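Can a robot do the fiddly jobs yet?

I've been reading up on shop-floor robots since June, mostly the slow ones that work in tight spots.

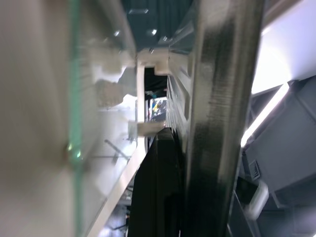

Are they ready to take over the small chores? For a few set tasks they are, and for the rest you still want a person nearby.

Glass and plastic clips are a good test. The gap is narrow, and a finger that goes in slightly crooked can knock the pane. Yamuna Kandasamy at Stomport gives a new starter 20 minutes to learn a job like that. Her last robot trial took 11 days to set up.

I'd still like one for the dishwasher at home.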